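Sutville Robotics Club -- Progress Report to the Jinico Fund, July 2026

The club met seven times this period. Students moved from block stacking to the tidying task in our proposal, which uses two arms and a wooden desk organizer with labeled compartments. Five students now run the arms without help.

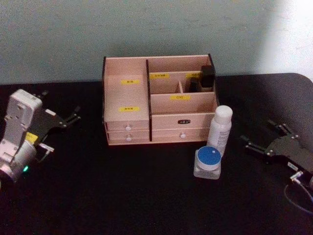
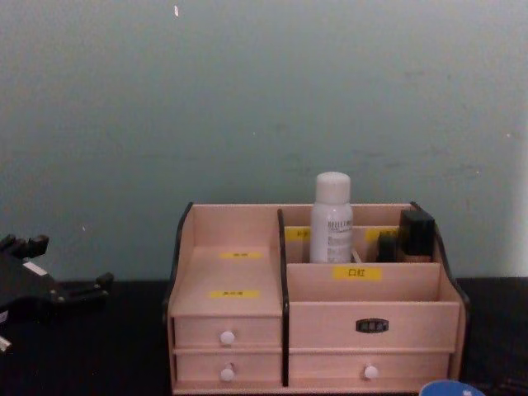 We have logged 964 attempts to date. Small items near the divider are still the hardest -- the fingers need a narrower approach than our current program gives them. The Kolev team is rewriting that part and the Dirov team is checking the logs for bad entries.

Spending is on plan. We request 40 more hours of lab time in August.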